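3.2 Table coverings in the home

We visited 256 households in Rurville and Wostthorpe in October and asked which cloths were kept for daily use and which for guests. White cloths with a woven or embossed pattern were common in both towns.

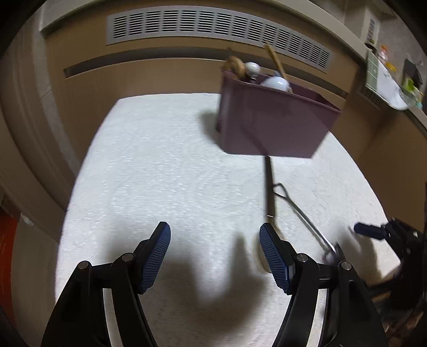
Figure 4. White textured table covering.

Washing habits differed more than the cloths did. In Rurville most were washed weekly, often on a Sunday - in Wostthorpe, only when stained. Age of the household made little difference.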